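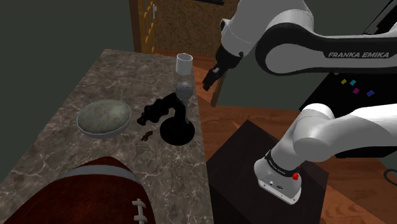

Bowl, cup and football on a marble table

Skirnero Mail: Frequently Asked Questions About Aliases and Forwarding

What is an alias?
An alias is a second address that delivers to your normal mailbox. If your mailbox is on Hovent hosting, you can create aliases yourself in the control panel, under Mail, Addresses. The alias has no own password and no own storage.

How many aliases can I have?
The Personal plan has no fixed limit, but the panel shows only the first 1000 in the list. If you have more, please use the search field. They still work, even if they are not shown.

Can I send mail from an alias?
Yes. In webmail, open Settings, then Identities, and press Add. Write the alias exactly as it is in the panel. If you use another mail program, log in with your main address and change only the From field. When the alias is new, please wait 15 minutes before the first message, or the server may answer with error 886 (sender not allowed).

What is a catch-all address, and should I turn it on?
A catch-all receives every message sent to your domain when the part before the @ sign does not match any mailbox or alias. We keep it off by default. It brings a lot of spam, and it also hides typing mistakes of your customers. Think of a wide, shallow bowl like the one on the marble counter: it takes in whatever falls over it, and you must sort it later by hand. If you want it only for a short time, for example when you move from another provider, turn it on, look at the arriving addresses for a few weeks, and make real aliases for those you need.

I forward my mail to another provider and some messages are missing. Why?

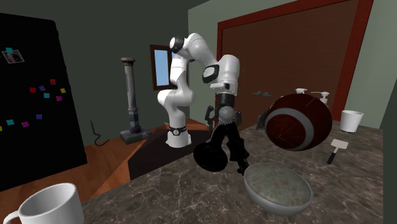
Forwarded mail is checked again by the provider who receives it, and this second check is more strict. The original sender is often not permitted to send through our servers, so the SPF test fails. We rewrite the sender address to help with this, but a message that was changed on the way can still fail DKIM. Between our server and the final mailbox it is a little like the black thing hanging from the gripper over the counter, already picked up but not yet in any place. If it is refused at this point, we try to return it to the sender. To be safe, choose "Forward and keep a copy" so that you always have the message with us also.

Can I forward to more than one address?
Yes, separate them with a comma. Please do not forward two mailboxes to each other. The system stops such a loop, but both mailboxes are then blocked until you write to support.

Which ports do the Tuominen servers use?
The same as all others: 993 for IMAP and 587 for sending. Older accounts moved from Urnow in March can delete port 2576 from their settings, it is closed now.

My question is not in this list.
Write to support from your main address and include the full error text. This page is maintained by Ladi Ugwu.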